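Looking after the pusher cell, January to spring

So my part of the project turned out to be the boring part, or that's what I thought when we split up the jobs. Everyone else wanted to write the code that decides where a block should go. I got the arm, the rod and the board, and the job of making sure they were in the same place every morning.

The rod is the thing that does all the pushing, so if it's crooked, everything is crooked. We had it clamped in the collar by hand at first and it crept down a little during long runs. I only noticed when I found a scratch in the wood. After that Jeanie Drummond (our lab tech at Histley, and very patient) showed me how to set the height with a 2 mm shim: lower the tip until the shim just drags, tighten, pull it out, check all four corners of the board. 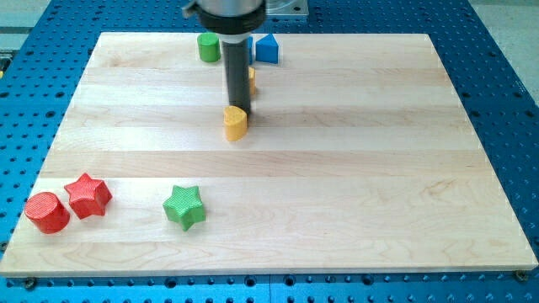

The corners were where I lost most of a week. One side read almost 200 microns higher than the other, and I blamed the arm, the mount and my own eyes, in that order. It was the board! I'd cranked one bolt way harder than the others and pulled the wood down. Now I snug them all first, then go around again with the torque wrench, and re-check the height after every 600 pushes.

I also started a log on the Prondel drive, and it has six entries where the only note is "collar loose again" -- so next semester I'd like to try a proper locking collar. Until then, there's a paint-pen line across the collar screw, and I look at it before I hit start.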